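Notebook - Plulley arm, wrist camera and grasp planner
05/11/2022

Picked up where I left off with the pose estimator. Short version: the planner is fine, the perception is lying to it, and I spent most of the morning blaming the wrong one. Classic me!

The symptom was the same as in August. The arm picks up the tool happily enough, then the tracker (still the Fotusetti build, I haven't moved us over to the new one) loses its mind as soon as the tool fills the middle of the view. The estimated tip position jumps sideways and the controller dutifully chases it. I'd put a low-pass filter over the top back then and called it fixed. It wasn't, it just wobbled more slowly.

So today I pulled the filter out and logged everything raw. Replayed the log offline with the arm parked, and the jumps are all there without a single motor moving, so that's the controller off the hook. Sorry, controller.

What I think is going on: the segmenter hands over a mask, and the mask keeps grabbing bits of tabletop. The finish has come away in pale patches all over the place and the blade is white, so as far as a threshold is concerned they're the same stuff. Turned the mask confidence cut-off up to 96 per cent and it behaved for a bit, then started dropping the far end of the blade altogether - it's softer up there anyway, being out of focus. Put it back.

Better idea, and I'm quite pleased with this one: stop asking the mask for everything. The blue on the handle is a lovely strong colour, and the white star on it gives me a proper feature to lock on to. Get the position and roll from those two, then use the mask only to check that the blade sticks out in the direction we expect. 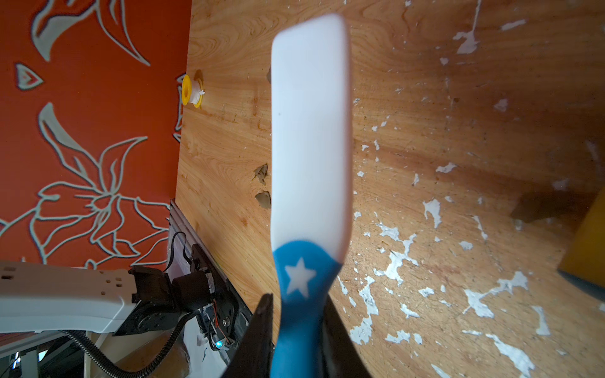

Wrote it as a separate node so it can be switched off from the Ulon config without touching the rest. It publishes on the same topic as the old one, so don't run both at once (I did, for 9 minutes, and couldn't work out why the pose was flickering).

Also found 2 calls to the hand-eye transform where there should be one, so the offset was going in twice. No idea how long that's been there. Fixed and pushed to the Csizmadia branch, please pull before you run anything.

Still to do:
- replay the August logs through the new node
- the timestamp on the camera message is set when it arrives, needs to be set at capture
- decide what the planner does if the star is hidden. At the moment it just waits, forever, which is safe but a bit dim
- put the filter back, but lighter

Left the raw logs in the shared folder under today's date.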